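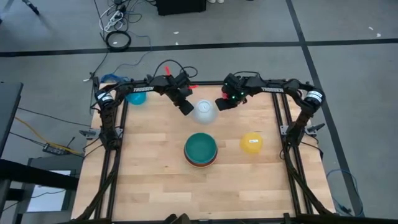
Brândușa Matei asks whether bowls stored upside down will mark an oiled oak top, and whether the answer changes if the top is made of glued strips. They can, if water is trapped under the rim. Strips and solid boards behave the same way at the surface, although strips may take up oil at different rates and show some variation in colour.

Re-oiling a pale oak strip top

You will need a clear hardwax oil (the quantities below are for Garkley 1598), a flat scraper, 240-grit paper, a white pad and lint-free cloths. If the table stands on carpet, put a drop sheet underneath and let it extend past the legs on all sides.

Clear the top. Wipe it with a damp cloth, then a dry one, working along the strips. Leave it overnight.

Check for rings. A pale ring is usually moisture in the old finish and will often sand out. A grey or black ring is in the timber and needs an oxalic acid cleaner before any oil goes on. Follow the label and rinse well.

Sand by hand, with the grain. Don't use an orbital sander at the glue lines unless the whole top is being taken back. Vacuum, then wipe again.

Measure out 40 mL of oil per square metre for the first coat. Spread it with the white pad, wait 15 minutes and remove everything that has not soaked in. The second and third coats need half that amount. Allow 12 hours between coats at room temperature, longer in winter.

After the last coat, keep the top dry for two days and free of bowls for a week. Oily cloths can self-heat: soak them in water and dry them flat outdoors before disposal.

Placing bowls

Dry the rim and the inside before turning a bowl over. Plastic and glazed bowls both seal well enough to hold a film of water. If a bowl has to go down wet, stand it on a rack. Lift bowls to move them; grit under a rim scratches hardwax oil easily, and a cross-grain scratch shows more on light oak than on dark.

Spot repairs use the same paper and oil, feathered out to the nearest glue line.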